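Zarna bench group, January meeting, minutes

I'm on minutes again, so these are in my words and in roughly the order things got said. Shout before the next meeting if I've put something in your mouth that you didn't say. We started at 3:10 because the previous meeting ran over in the same room (yes, again), and we finished a bit after half past four.

Last month's minutes: accepted with one fix. I had written that the spare fingers were ordered. They were quoted. They are ordered now.

1. The grip fault on the bread task

This took most of the hour, so I'll try to get it down properly.

For anyone who missed the messages: during the bread-to-basket runs, the gripper on the left-hand arm closed on a roll and then kept on closing. The force limit we set in the Presura controller should have stopped it well before that. It didn't, the roll popped out sideways, the fingers met with a bang, and the arm carried on with its move to the basket as if it was holding something. Whoever was on the stop button hit it at that point. No hands were inside the line and the other arm was parked the whole time. So no injuries, one split roll, and a small chip on the tip of one finger pad that I only found when I ran my thumbnail over it later.

I said at the meeting, and I'll say it again here, that the bang bothers me less than the arm carrying on. A gripper that squeezes too hard is a nuisance. An arm that thinks it has a roll when it has nothing is going to do something silly with a mug one day!

What we know so far. The log shows the limit being read correctly at startup. Then partway through the session the gripper dropped off the bus for a moment and came back, and when it came back it was using its factory default instead of our number. The default is way higher. There's no warning on the screen when this happens, just one line in the log that looks exactly like every other line. I scrolled past it twice.

Why it dropped off is the part we argued over. I think it's the cable. The loop near the wrist gets tugged when the arm reaches down low and turns, and low and turned is pretty much what this task is. The other theory is the power strip on the bench, which has picked up a lot of plugs over the last few months, and a dip there could do the same thing. I don't love that theory but I can't rule it out, and I was told (fairly) that I blamed a cable last time too and it was a setting.
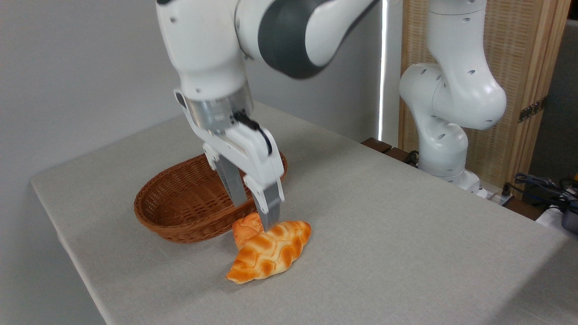

We tried to settle it by repeating the fault on purpose. I ran 500 closes with the arm held still, and the gripper never dropped out once. Then I ran 10 with the full reach and the wrist turn, and it dropped on the seventh. That's a very small number and I was asked not to call it proof, so I'm not calling it proof. It does make me want to start with the cable, though.

Somebody asked whether the replica bread was part of the problem, seeing how the glossy crust is slippery and the fingers are flat. Could be why it shot out sideways. It has no bearing on the limit being ignored. We agreed to keep the two things apart in the write-up so the bread doesn't end up taking the blame for the controller.

There was a longish detour here about whether we ought to switch to softer pads. Parked until the spares arrive.

2. What changes right away

We agreed on these without much fuss, apart from the speed one.

The grip limit gets sent again before every single pick, and read back, and if the number that comes back isn't ours the arm stops where it is. I have this half written already and it adds a tiny pause that you can see if you're looking for it.

After each close, the program checks how far apart the fingers are. If they've closed all the way, it counts as a missed pick and the arm goes up and waits for a person. No carrying nothing over to the basket.

Arm speed stays at the slow setting until the cable has been swapped and tested. Two people felt this was overkill and that we'll lose a good chunk of the month's runs. I was on the slow side of the argument, and the slow side won, but I'm noting that it was close.

Nobody reaches in to straighten the basket or the bread while the arm is live, even if the arm looks parked. I've done it. I think we've all done it. From now on it's stop, reach, step back, start.

Extra plugs come off the power strip. Anything the arms don't need moves to the wall outlets on the other side, and phone chargers go home with their owners, please.

3. Counting closes

The maintenance sheet says to look at the finger pads every 3000 closes. We had no idea how many this pair had done, which was a little embarrassing, as the controller keeps count and we'd just never looked. It's past 2000, so we weren't overdue, but with the chip in one of them we're changing both now and starting fresh. From now on whoever shuts down for the day copies the count onto the sheet. It's one number, it takes no time at all.

We also talked about dropping the check to every 2000. I'm for it, but we left it open until we've seen what the old pads look like under the magnifier.

4. Talking to the suppliers

Presura has the log and my description of the fault. Their first reply asked whether we'd updated the firmware. We have. I've answered and asked them straight out whether going back to the default after a dropout is how it's meant to work. If it is, I'd like that in the manual in large letters.

Butt is sending the replacement cable with a longer service loop and a clip that holds it off the wrist. We'd asked for a date and got "soon," so I'll call them.

Ovia would like to come and watch the bread runs. Everyone was fine with a visit, but after the new cable is in and the checks have run clean for a while. I'll write back with something friendly and a bit vague.

5. Other bits

The tablecloth has crept again and the basket mark no longer lines up with where the program thinks the basket is. Clips this time. Tape leaves that gummy edge and then everything sticks to it.

The log screen needs to show dropouts in a color. Any color. I offered to do it, and then remembered how much I'd already offered to do, so it went to the software side.

The near-miss form for the grip fault is filled in and in the binder. If you were in the room when it happened and you haven't added your own lines yet, please do it before you start remembering my version instead of yours.

To do before next time

Me: finish the limit read-back, chase Butt for a date, answer Ovia, copy today's close count onto the sheet.
Software side: fingers-closed check, dropout lines in color.
Bench side: swap the cable when it comes, change both pads and keep the old ones in a labeled bag, sort out the power strip, clip the cloth.
Everyone: stop, reach, step back, start.

Next meeting is same time, and I've asked for the bigger room. Somebody else is taking minutes.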